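Low potassium veg – is double boiling really worth it?

Forum > Food and Kidneys > Everyday cooking

tatties_no_more
Started this in October

Hello all, long time reader, first time starting a thread. My bloods came back with potassium creeping up again and the dietitian at the Ernport clinic has put me on a 60 mmol a day limit. Fine, I can live with that, but I do love a potato. She said peel, cut small, boil in plenty of water, throw the water away. My sister-in-law swears you have to boil twice with fresh water in between. I tried it last night and ended up with something like wallpaper paste. Is anyone doing it the double way and getting an edible dinner out of it?

Stullik
Posts: 1,577

Twice here, every time, for years. The trick is to stop the first boil early, while they're still hard in the middle, tip the lot out, then start again with fresh water. Mine come out fine for mash. I wouldn't try it for a potato salad, mind.

marrowfat
I was told once is enough if they're cut small and you don't skimp on the water. My clinic doesn't mention a second boil anywhere on its sheet. I'd ask yours before making life harder, because food is miserable enough on this diet without ruining the one nice thing on the plate.

Stullik
It isn't ruining it if you do it properly! And my numbers came down when I started, so I'm sticking with it.

marrowfat
Mine came down too and I boil once. I'd also stopped having a banana and a big glass of orange juice every morning by then, so who knows which bit did it. Did you change anything else at the same time?

Stullik
All right, yes, I gave up tomato soup for lunch. Fair point. Still boiling twice though.

tatties_no_more
Thank you both. I think I'll ring and ask. Does soaking overnight do anything? I've got a bowl in the fridge right now with three sliced potatoes in it and I'm not sure if I'm wasting my time.

pebble_dash
My dietitian said soaking on its own doesn't do a lot and it's the boiling that counts. Whatever you do, don't use the cooking water for gravy. I did that for a good month before the penny dropped – felt a right fool.

Also, please watch out for the low-salt substitutes. Loads of them are potassium chloride. I use a herb mix by Undero because I like the taste, but read the back of whatever you buy.

marrowfat
Seconding that about the salt substitute. It caught me out as well.

Dai
Evening all. Bit of a side road, but has anyone tried swapping the potatoes out altogether? I have rice or plain pasta most nights and keep spuds for Sundays. White rice, not brown. With a bit of garlic and some fried onion and pepper I don't miss them. My wife does, so she has her own pan.

I'm on dialysis 3 times a week so my limits might not match yours. 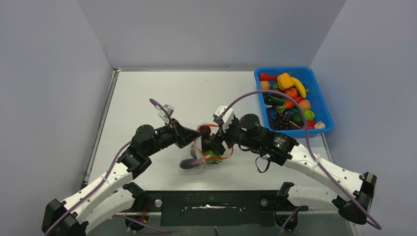

Two arms, one tabletop

tatties_no_more
Rice is a good shout, Dai. I get bored of it quickly but that's probably my cooking. What do you do for flavour if you're not salting it?

Dai
Bay leaf in the water, lemon at the end. Vinegar on cabbage is lovely too, and I boil the cabbage and drain it same as the rest.

Stullik
Cabbage with vinegar is the best thing anyone has said in 13 replies.

tatties_no_more
Quick update. I rang at lunchtime and she says one good boil is fine for me, cut small, lots of water, and keep the portion sensible. She doesn't mind if I do it twice, she just thinks I'll give up on it. She knows me too well! So once it is, and mash tonight.

marrowfat
Enjoy your mash. Bit of unsalted butter and black pepper on mine.

Stullik
I'll be over here with my second pan of water.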